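Buying a hand gripper for laundry work: what to plan before you pay

We started in December to save for a two-finger gripper, the kind you hold in your hand and fold clothes with. I write down what we learned, maybe it helps another household or small workshop.

Fix the whole sum first
The gripper alone was 1000 euros from Pallari. Then came spare pads, a charger and delivery, another 157. Ask for the full price on one paper. Nana Frimpong in my street bought hers in parts and paid much more.

Try it on your own clothes
A shop will let you practise on a thin towel. Take jeans with you. Denim is thick where it folds over at the corner, and the fingers must open wide enough for it. Take also something knitted and something bulky.

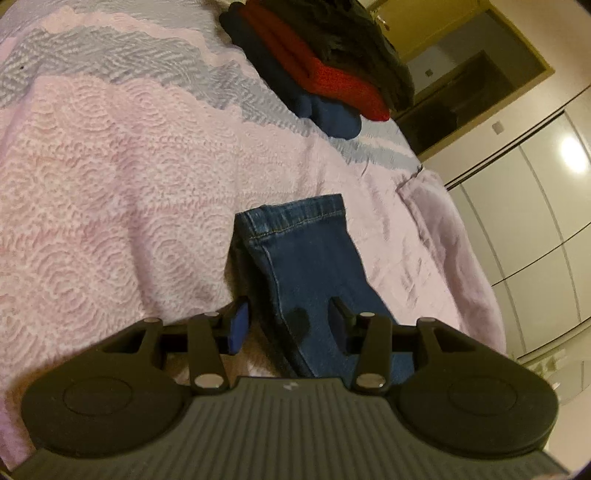 Think where you will work
A bed is a good height for me, but a quilted cover has ridges and the fingertips can catch them. Put a flat sheet on top before you begin. If you must buy a table, put it in the budget too.

Keep money for pads
Pads wear out before anything else. I keep 100 euros in a separate envelope for them. Buy two pairs at once, the postage is the same.

Do not buy the arm yet
Boroveo offered us a full robot arm for 2894 euros. Damian Wróbel advised to wait one year and first see how many hours we use the small one. We still wait. On Friday I fold the winter things and write the hours in a notebook.

Piret Lūse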